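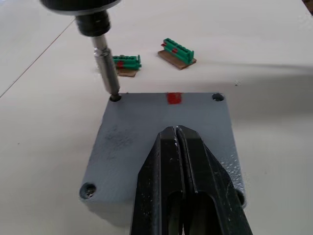
*Grey metal plate, one hole near each corner.*

## Fixing a four-hole plate

Start all four screws by hand, two turns each, before tightening any of them. Then work corner to corner across the diagonal.

- Keep the driver upright. A leaning bit chews the head.
- Painted plates mark easily, so put a rag under them.
- A drop of Kombo oil on the thread helps with old screws.
- If a screw binds early, back it out and start again.

Spare screws keep well in a jam jar. The Dringate tubs hold 200, but the lids crack.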